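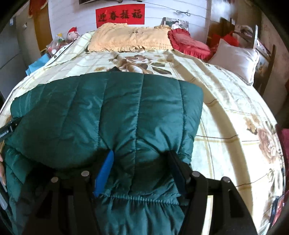 Reviewed by Haruna Hirose
Outerwear / Packable insulation
Tested: one season, to April

The Tisosstead is the lighter of two quilted jackets sold by Ellilus, and the one I bought for a commute that is half train platform and half overheated carriage. Mine is the dark teal. The finish is glossy, more so in direct sun than the product page suggests, and buyers who want a matte shell should look elsewhere.

Construction

The back panel is stitched in vertical channels. Most jackets I have owned at this price use horizontal baffles, so I was curious how the fill would behave. Vertical channels let insulation travel down toward the hem over time, and after 22 wears I can feel slightly more loft at the waist than at the shoulders. A minute of shaking the jacket upside down evens it out. It has not yet produced a cold spot.

Stitch density is good. I found one loose thread, at the inside of the left cuff, and trimmed it. No needle holes have opened along the channels, including at the shoulder blades where a backpack rubs.

The hem has no drawcord. It bunches readily when gathered, and the pleats fall out again once it is laid flat. A drawcord would have helped on windy platforms.

Warmth

Over a cotton shirt, standing still, I was comfortable down to 46 degrees Fahrenheit. Below that I needed a sweater, and the cut allows for a thin one only. Walking briskly, I had it unzipped within seven minutes on most mornings. The shell blocks light wind well. I did not test it in sustained rain and would not choose it for that.

Folding and storage

I fold it the same way each time: back up on the bed, sleeves in, collar down, then roll from the hem so the air leaves through the neck. The channels run in the direction of the roll, which makes the first few turns bulky. Rolling from the side produces a tighter bundle but leaves a crease across every channel. Either way it takes me about 20 seconds. The supplied sack is too small to use without force – I replaced it with a Gistuvari mesh bag one size up.

A bedspread is a good surface for this. On a bare table the glossy shell slides.

Washing

Cold, gentle cycle, low tumble with two tennis balls. The fill clumped on the first wash and needed a second dryer run. The color is unchanged as far as I can judge.

Compared with the Tiwari

The Tiwari is warmer and has a better zipper pull. It is also stiffer, noisier, and harder to pack. For a bag you carry daily, I would take the Tisosstead.

Pros: stitching, weight, wind resistance
Cons: no hem adjustment, undersized sack, slow to dry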